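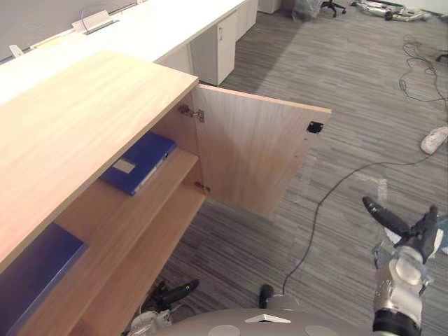 Door open, one binder on the shelf, one lower down.

How to run the cabinet task without fooling yourselves
Vunton Student Robotics Club, notes for new teams

Every January a new team reads the Zenari Challenge rules, sees "retrieve a binder from a cabinet" and decides it's the easy one. By the end of the week they have a video of it going well and a slide that says 100 per cent. I've sat through enough of those slides to have stopped believing them. What follows is how we'd like you to do the cabinet task, from setup to the number you put in your report. It is slower than what you were planning.

You'll need
The two-armed robot, booked through the club calendar
A cabinet with a shelf
Two ring binders
Masking tape
A printed trial sheet and a pen (yes, paper)
The Storis recorder, already installed on the lab machine

1. Set up the cabinet
Put it where the robot can reach the back of the shelf with either arm. Teams always measure to the front edge and then spend an afternoon wondering why the arm stalls halfway in. Tape the carpet at the cabinet corners and at the robot's base. Check the door swings through its full arc with the arms in their rest pose. If it clips a gripper, move the cabinet and tape again.

Look at the floor before you power anything. Cables migrate. Any cable near the base gets moved or taped down, and the one going to the robot itself gets enough slack for a full reach.

2. Decide what counts, in writing
Do this before the first trial. Our wording, which you can copy: the binder leaves the shelf, doesn't touch the floor, and is held for a slow count of five. Nudging it nicely doesn't count. Neither does "it would have had it". If you want partial marks for opening the door or making contact, give them their own columns.

I'm suspicious of any definition of success that gets written on a Friday.

3. Record the demonstrations
Open Storis, start a new session and name it with the team and the task. Drive the arms through the whole job at an even pace. Don't show off. Operators get quick and slick after a while, and a policy trained on slick demos copies the speed and misses the binder.

Change the start positions between takes. Lay a binder flat at the back, then at an angle, then with its spine toward the door. Put one on the lower level now and then. If every demo starts from the same spot you have made a very expensive playback machine.

Aim for 200 demos. You can get something that moves with 100, and I know the other teams' forum posts say that's plenty. I haven't seen their trial sheets.

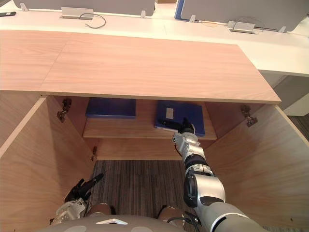 A comment left under the old version of these notes complained that the whole exercise is rigged, because lying binders down on a shelf is nothing like the packed upright row you'd find in a real office, and any team claiming "office ready" should be laughed out of the room.

Fair, and I'd go further. Flat binders give the fingers an edge to get at. A tight upright row gives them next to nothing. So say "binders lying on a shelf" in your report and leave the word office out of it. If you have spare weeks (you won't), try an upright pair with a gap between them.

4. Train, then leave it alone
Start the job overnight and go home. Restarting it each time the curve wobbles is a hobby. Loss going down tells you the loss is going down. Keep a handful of sessions out of training, and don't peek at them when choosing settings.

5. Run the trials
Do 30, in one sitting, with no resets that aren't on the sheet. One person works the stop button and does nothing else. Another writes. Whoever trained the policy should do neither – they start seeing successes.

For each trial, write down
Start position of both binders
Which arm went in
Result against your definition from step 2
What went wrong, in plain words

"Weird" is not plain words. "Pushed binder to back wall, stopped" is.

If someone stops the robot early, that's a fail. If the gripper hits the side wall of the cabinet, that's a fail and you look at the fingers before continuing.

6. Look at the wrist views before you blame the software
Play back the wrist recordings of your fails, at half speed. The head view looks down over the torso and flatters everything. From the wrist you can see whether both fingers are near the object or one is just leaning on it. Do the same for any side tasks you run with other objects.

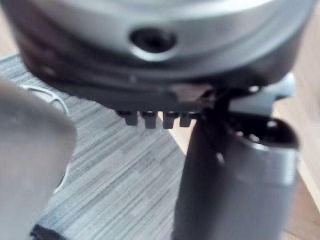
Page last changed: 2020-01-20 (steps 5 and 6 rewritten)

7. Write the number down
Report successes out of trials, every trial, including the ones before lunch when it was behaving badly. If the result is awful, write it anyway. The demo day crowd at Thaweesak Hall won't mind, and the judges have seen nearly 100 per cent claimed so often that a modest figure with a full sheet behind it gets a much better hearing.

Things teams keep asking

Can we widen the door gap by hand at the start? Yes, if the sheet says so and the report says so. Then you haven't shown door opening, so don't put it in the title.

Can we use the right arm only? Sure. Park the left one low and clear of the side wall, and record your demos that way too. Mixing one-arm and two-arm demos in a single session has never ended well in this club, though I'd be glad to see somebody prove me wrong with a proper trial sheet.

Does the colour of the binder matter? Probably more than you'd like. Swap in a different colour for a few extra trials after your main set and see what happens. Keep those results separate.

The trial sheet template is in the club folder, under forms.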